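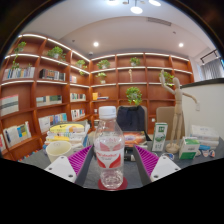
Updated rules for hand-held gripper sessions

The revised handling rules for recording with hand-held grippers take effect in April. They apply at Zarnside and at the Drukgate site. Most of the text carries over from last year, and the changes are listed here so you don't have to compare the two versions.

Liquids. A bottle used as a target object must have its cap on before the gripper goes near it. Open mugs may stay on the table as background but must be empty. Please check before you start, not between takes.

Grip pads. Look at both ribbed pads at the start of every session. If the ridges are worn smooth or a pad has lifted from the finger, swap the pair. Do not replace one side only. Spare pads are in the Fusik drawer and the log sheet is taped inside the lid.

Table setup. Leave ordinary clutter where it is. Books, cartons and small items are wanted in the recordings, and several people have been clearing them away. What does have to go is anything with a name, address or phone number on it, including mail and delivery labels. Turn off any screen that faces the table.

Placement. Bottles and cups can stand on a coaster or straight on the tabletop. Keep them at least 7 inches in from the edge. Move the object to a new spot after every 26 takes and note the move in the log.

Stopping. If something tips over or spills, stop recording, mark the take as failed and keep the file. We went through 342 takes in the last review and found gaps where failed ones had been deleted. Those are as useful to us as the good ones.

Each session now needs 2 sets of initials on the log, one from the operator and one from whoever checked the table.

Questions go to Kartini Sinaga. The old Chu checklist should be recycled.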